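Home | Guides | Downloads | Contact
Share 8 | Comments 200

Weter Shared Calendar: Set-Up Guide
Section 4. Booking a room without starting a feud

Before Weter, most offices kept their room bookings on a sheet of paper taped to a door. The paper had its charms. It could also be edited by anyone with a pen and a grudge. The steps below move you to the screen, where at least the grudges are signed.

You will need an admin login and the list of rooms you made in Section 3. If you skipped Section 3, go back. We'll wait.

1. Open Settings, then Rooms. Press Add Room.

2. Give the room a name that a stranger could find. "Second floor, east" works. "The Cave" works only for the six people who were there when it was dark.

3. Set the longest booking allowed. Weter starts you at two hours. Ravindra Rastogi, who wrote the booking rules, would like you to leave it there. His own meetings run to three.

4. Choose who can book. Everyone is the default. If you pick Managers Only, expect mail.

5. Under Gap, enter the number of minutes to leave between bookings. Eight is plenty for people to find their coats and finish the sentence they began at the door.

Note: The gap is added after a booking, never before it. A 10:00 a.m. meeting still starts at 10:00 a.m., in theory.

6. Add pictures if you like. Each room page takes two, and they show up side by side on a wide screen or stacked on a phone.

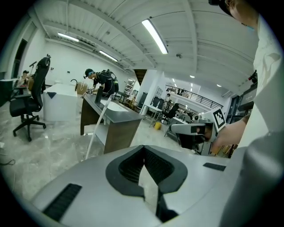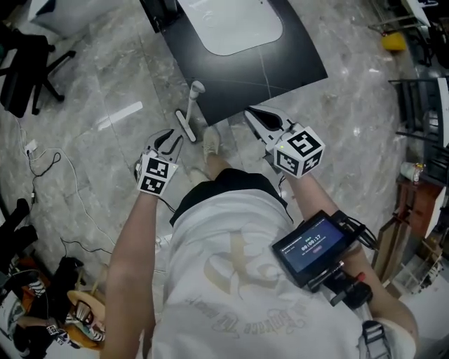 7. Press Save. Weter shows a green bar at the top of the page. If the bar is orange, the room name is already taken, most likely by you, last August.

8. Make one test booking and cancel it. Skip the cancel part and you will own that hour every week until you leave the company.

Caution: Repeat bookings have no end date unless you set one. The Belmonte office once held a weekly slot called "Quick chat" that had piled up 323 bookings before Florian Trummer asked who was in it. The answer was no one. Two people were still sorry to see it go.

Bringing in an old calendar

If you are moving from Prokero, export your bookings as a plain list and choose Import. Weter reads up to 2,668 lines at a time. Longer lists must be split by hand, a job best given to someone you don't eat lunch with.

Clashes are marked in red and left alone. Weter does not pick a winner. The booking made first is listed on top, and both parties get the same polite message, which you may reword under Settings, Messages. Keep it short. Keep the word "unfortunately" to one use.

For door screens, see Section 5. For people who ignore door screens, see your manager.

Previous: Adding rooms | Next: Door screens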